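Speaker notes: "Who Is the Town Hall For?"
Morena Ferri
Plarkeck civic evening, February. Talk starts at 7, doors 6:30. Keep it to 20 minutes.

Opening

Thank the hosts, keep it short. Ask for a show of hands: who has been to a live-streamed town hall? Who got a question answered? Wait for the second lot of hands. Don't fill the silence.

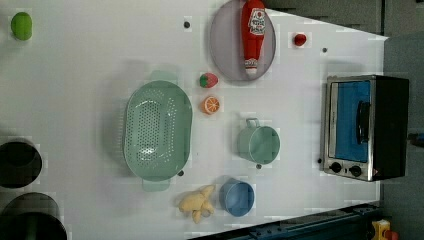
Ketchup on the plate, both times.

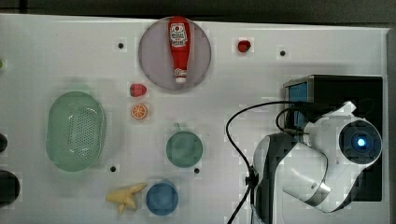 1. The promise

Every campaign now says it wants to hear from you. The Gondodis webcast was sold as "an open line to the voters." I watched all of it, twice.

Sign-ups announced from the stage: 1207. Questions taken: 12. I don't object to 12. You can't read out a thousand questions in an evening. I object to the way those 12 were picked, and to the fact that I still can't find out who picked them.

(If someone shouts that sign-ups aren't the same as viewers: yes, agreed, and I asked for the viewer number too. No reply.)

2. What got asked

Read two aloud, slowly. First: "What inspires you to keep fighting?" Second: "How can we help spread your message?"

Pause. Those are compliments with a question mark on the end. Where was the county road money? Where was the school levy? People in this room sent those in. Three of you forwarded me your copies, thank you, I won't say who.

3. The pledge card

Hold up the card. The Cervantes group wants candidates from both parties to sign. Read line four: "I will listen to all residents before voting on major issues."

Ask: how would you catch anyone breaking this? What is a major issue? Listen how, and for how long? I would sign it myself and it would cost me nothing.

Be fair here. The people who wrote it mean well, and two of them are probably in the second row. But I've seen a card like this in the last three elections and I can't name one vote it changed.

4. The Jatedach survey

SKIP if past 7:15.

Respondents chose themselves. The link went out on one side's mailing list. Then a flyer called the result "what Plarkeck thinks." Maybe it is. The survey can't tell us.

5. What I'd ask for

Post every question that comes in, names removed, within a week. Say who chose the ones that were read. Let someone from outside the campaign draw half of them from a hat. A real hat is fine.

I don't expect a yes. I sent this list to both campaigns and got one form letter, which thanked me for my support. Read the first line of the letter if the room is awake.

Questions

Take them from the back first. No screening. If it's a speech, let it run a minute, then ask what they want to know. Repeat each question into the microphone for the recording.

Leave the sign-up sheet by the door. Email only, no phone numbers.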